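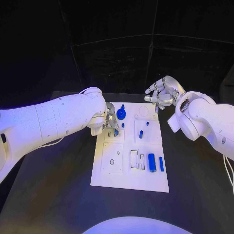 Two arms on the peg board, gripper on the left and hand on the right.

Workshop tips: using the Somon board with a two-arm robot

We have the Somon practice board in our workshop since October, on loan from Hoko, who sell it and also rent it by the month. Usa Rojanasak asked me to write down what we learned, so here are my tips for other small workshops.

Put the board on a dark, matt table. The board is white and the parts are blue, so they are easy to find, but a shiny table gives reflections and the camera becomes confused. A black cloth behind the table helps also. Iron it if you have patience. I did not.

Lay the long cylinders down on the side of the arm which will take them. If they lie too far away, the arm must reach over the plates and it can knock down the standing pegs.

Begin with the short pegs and a simple gripper. Hold the peg low, close to the slot, and open the fingers slowly. With the hand I advise to start with the thicker cylinder. A small peg turns between the fingers very easily, and then you lose the whole morning.

Keep the idle arm above the board and not beside it. Charoen likes to park it at the table edge, but there it catches the cables.

Tie the cables loosely. Leave a loop big enough for the elbow to bend fully, and try the full movement by hand before you switch on.

Wipe the slots with a dry brush. Do not use oil! We tried a drop on one peg and afterwards cleaned the gripper fingers for 2 hours.

Write down every attempt. We make 48 in one session, then a pause for coffee. After 100 attempts I check the screws of the gripper.

What I like less: the outlines for the lying parts are only flat drawings, so a part can roll away. A shallow groove would be better. Hoko answered my message politely, but they did not promise a change. For renting I find it a good board. For buying, I would wait for the next version.

Povilas Ozoliņš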